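# Trimming and labeling insertion episodes in Wistance

These steps assume you have a synced recording folder and Wistance already configured for your gripper profile. Yulan Long's notes on calibration cover that part.

## 1. Load the session

Run the import from the session root:

```
wistance import ./session --profile handheld --check-sync
```

The sync check compares video timestamps with the gripper width log. Any offset above 11 ms is reported as a warning and the episode is skipped. Fix the offset in `session.yaml` and import again; don't edit the timestamps by hand.

## 2. Find the contact segments

An insertion episode is split into four segments: approach, grasp, align, release. Wistance proposes the boundaries from two signals, finger width and tool speed. Grasp and release are usually right. Align is the weak one, as tool speed drops gradually and the threshold fires early.

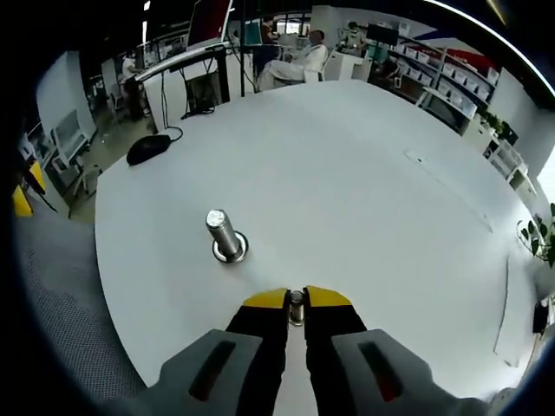

Set `align_speed_max` low enough that the segment starts only after the part is upright and the tool has stopped traveling sideways. Shiny metal parts also cause trouble for the pose tracker – highlights move with the viewpoint and get matched as features. Turn on the highlight mask before you run tracking:

```
wistance track --mask-highlights --min-features 118
```

Episodes that fall below the feature minimum go to `review/`. Open them one at a time and either raise the mask threshold or drop them.

## 3. Check the labels

Play each episode at half speed and step through the boundaries with the arrow keys. Move a boundary if it is off by more than three frames. Lumturie Atanasov's script `diff_labels.py` lists every boundary that differs from the automatic proposal.

## 4. Export

```
wistance export --format zarr --max-len 600
```

Longer episodes are cut at the last complete segment – check the export log for `truncated` before you start a training run.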